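The Laundry Always Ends Up on the Sofa

Margaux Pichon owns a folding table. She bought it for her utility room when she moved into her apartment, along with a wall rack and a set of matching bins. The table holds a toolbox now and a bag of potting soil. The laundry goes to the living room, onto the sofa, the same as it did in her last place and in the house where she grew up.

"I sit down with it, I turn something on, and an hour later half of it is done," she says. "The other half I move to the armrest so I can lie down."

When we asked readers of this magazine last October where they fold their clean clothes, 2,000 wrote back. The bed came first and the sofa came second, well ahead of any surface made for the job. Only 131 named a folding table or a counter in a laundry room. Several who named the bed added that they start on the sofa and carry the finished piles over later.

That was enough to make us look into it. Home design pages give a lot of space to laundry rooms, with their deep sinks and hanging rails, and very little to the cushions where much of the work gets done. A sofa is a soft, low, uneven surface. It's hard to fold a flat thing on it. People do it every week anyway, and some have gotten good at it.

Start with what goes wrong. A seat cushion sinks in the middle, so a shirt laid across it takes the shape of the dip and the fold comes out crooked. The joint between two cushions is worse. Socks go down it. A pillowcase laid across it picks up a crease exactly where the joint runs. And the height is off for nearly everyone: if you stand, you bend from the waist, and if you sit, the work is beside you and you have to twist to reach it.

Hanyu Zou taught evening classes in home care for years in the back of a fabric store called Metix, and folding was the class that filled up first. Her advice for the sofa is to stop treating it as a table. Hold the piece in the air in front of the seat, by two corners, and let the weight of the cloth straighten it. Make the first fold there, hanging. Only then lay it down, when it's half the size and fits on one cushion.
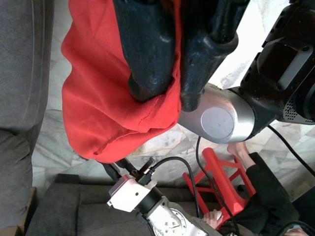 She is particular about corners. With a square or a rectangle, she says, everything depends on finding two that share an edge. Most people grab whatever is on top of the pile, find one corner, and then slide a hand along what they think is the hem. With a wrinkled cloth fresh out of a basket, it's easy to follow the wrong fold and end up holding two opposite corners with a twist in between. Her fix is slow but it works. Keep hold of the first corner, pinch the hem right next to it with the other hand, and let the hem run between finger and thumb until it stops. If it doesn't feel like a hem, with that double thickness, you've wandered off onto a crease. Go back.

Kitchen towels are good practice. So are napkins and pillowcases, though a pillowcase has an open end, and the open end should be the one you hold. Pick it up by the closed end and the opening sags, the two layers slide apart, and you have to start again. A cloth bag behaves much the same way. With a bag it also pays to put a hand inside first, all the way to the bottom. Hanyu has found keys, receipts, a phone charger and, in one case, a sandwich.

Color matters more than you might think. A bright cloth against a dull sofa is easy to read: you can see where the edge is. Dark socks on a dark gray sofa are another matter. Njål Lundgren, whose sofa is charcoal, spreads an old white sheet over the seat before he tips the basket out. The sheet shows him every sock, and it catches lint that would otherwise stay in the upholstery until somebody sat down in good pants. When he's done he gathers it by the corners and shakes it out on the balcony.

The sheet also protects the sofa from whatever is still damp. Laundry that feels dry on the outside may not be, especially thick hems and the waistbands of jeans. Left in a heap on a padded seat overnight, it will pass that moisture down. On smooth leather you wipe it off. On a brushed or suede-like fabric you can be left with a mark that has a darker rim, and rubbing at it makes the nap lie in a different direction from everything around it.

We asked a repair shop, Sanon Upholstery, what they see most often. Food was first. Pets were second. The third was what they called basket wear, which is a worn line along the front edge of a seat cushion where a plastic basket gets set down and dragged off, week after week. They suggest putting the basket on the floor or on a side table, if it's sturdy enough, and keeping one end of that table clear. Most side tables fill up with tissues and remotes and mail, and after that the basket has nowhere else to go.

A big sofa with deep cushions takes all this better than a small one. You can give one seat to the unfolded pile and the other to the finished one, and sit on the arm, or stand. 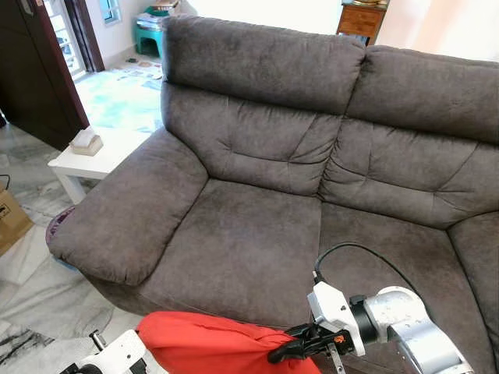 Capucine Collet disagrees with nearly all of it. She wrote to us after we ran a short notice asking for folding habits, and her letter, dated 8 Sep 2024, goes on for three pages. A sofa is for sitting on, she writes, and the clean clothes of five people should not be on it when the doorbell rings. In her house the laundry goes from the line to the kitchen table, which is the right height and gets wiped down before every meal anyway. "You fold it there or you don't eat," she adds, "and in 24 years we have never had a pile last past supper."

It's a fair point, and the height is hard to argue with. A kitchen table lets you stand up straight. The surface is flat, and you can smooth a shirt front with the side of your hand and have it stay smoothed. If you have back trouble, you should probably stop reading here and go clear your table.

But not every home has one that's free. In a studio the sofa may be the largest surface that isn't the bed, and if it folds out, it is the bed. Families with small children often fold where the children are, and the children are on the living room floor with everything they own pulled out around them. Armelle Riviere has three under six. She folds kneeling on the floor, facing the sofa, using the seat as a bench. That puts the cushion near elbow height, and she says it was the single change that stopped her shoulders from aching. She keeps a large cutting board from her sewing days behind the sofa and lays it on the seat for shirts.

We tried the board. It works. Any stiff, clean panel will do the same job, as long as it bridges the dip and doesn't have rough edges that could snag the fabric. A drawing board from an art supply store is a good size for an adult T-shirt. We also tried a folding form made for the purpose, the Jonix, a hinged plastic sheet that flips a shirt into thirds. It did well on a hard surface. On a sofa the side panels sank into the cushion and the shirts came out wider at the bottom than at the top.

Two other things helped during the weeks we spent on this.

The first was clearing the seat before starting. It sounds too obvious to print, but in our own homes the laundry kept going down on top of throw pillows, chargers, extension cords and a game controller, and those things then traveled. A cord gets wrapped in with a towel, the towel gets lifted, and something at the other end comes off a shelf. One of us carried a charger upstairs inside a pile of T-shirts and looked for it for two days.
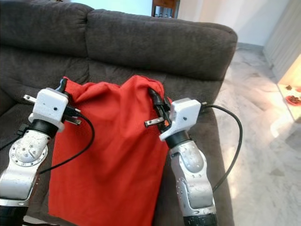
The second was the order of work. Big things first: sheets, then towels, then anything with sleeves, and the small stuff last. Sheets take up the whole sofa while you're folding them, so it makes sense to deal with them while there are no finished piles to knock over. If you have a second person, sheets are where to use them. Each takes two corners and steps back until the cloth is taut, then you walk toward each other. With a smaller piece, two people tend to get in each other's way, and one will usually let go too early.

Fitted sheets we are leaving alone. Hanyu has a method that takes her under a minute. Four of us tried it on her sofa, a long three-seater from Orellana with a very forgiving seat, and none of us could do it twice in a row. She doesn't mind how fitted sheets are put away, provided the corners are tucked into each other so the elastic doesn't get stretched. Roll it up after that if you like. Nothing happens to a rolled sheet in a closet.

As for the sofa itself, give it five minutes once the clothes are gone. Pull the seat cushions forward if they come off, and run a hand down the gap. Brush the fabric with a soft clothes brush, all in one direction. Turn the cushions over if both sides are finished, and swap left and right if they're the same size, so one seat doesn't do all the work. A decent brush shouldn't cost more than a few dollars, and the upholsterers at Sanon would rather you bought one than brought them a cushion at 50 dollars an hour.

Margaux tried the hanging fold for a month and kept it for towels. The potting soil is still on the folding table. She has started putting the empty basket there too, on top of the toolbox.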